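Interview: Balthasar Koller on Rebuilding the Skendadow Rowing Program

The head coach of the Skendadow Rowing Club discusses his second season and the road to the spring regattas.
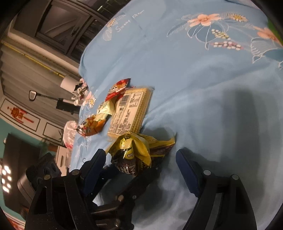

From Assistant to Head Coach

Balthasar Koller joined the Skendadow Rowing Club as an assistant to Precious Umali and was appointed head coach when she moved to the national junior program. He spoke with the Fendow Sports Council in November, shortly after the close of the fall racing calendar.

"I had 6 weeks to learn the whole job," Mr. Koller said. "Precious left me very good notes, but notes do not tell you which athletes want to hear from you before a race and which ones want to be left alone."

The club now has 49 registered athletes. Mr. Koller has placed most of them in mixed training groups, a change that met with some resistance from senior members. "They were used to their own boats and their own hours. I asked them to try it until the end of the season and then tell me what they thought. Two of them still disagree with me, and we continue to talk about it."

Winter Training

Indoor sessions begin at 6 a.m. and are led by Reynaldo Gatchalian, the club's strength coach. Athletes complete repeated pieces of 1,000 meters on the rowing machine, with full rest between efforts.

Mr. Koller described the work as dull but necessary. "Reynaldo keeps the records and I read them every evening. If a young rower's times drop for several sessions, I would like to know how school is going before I change the training plan."

The Season Ahead

The club will enter 2 crews in the Panganiban Cup, with Jaxon Zacharias returning to the stroke seat of the men's four following a shoulder injury. The women's crew has not yet been named. "Selection will take place on the water," Mr. Koller said, "and I expect it to be close."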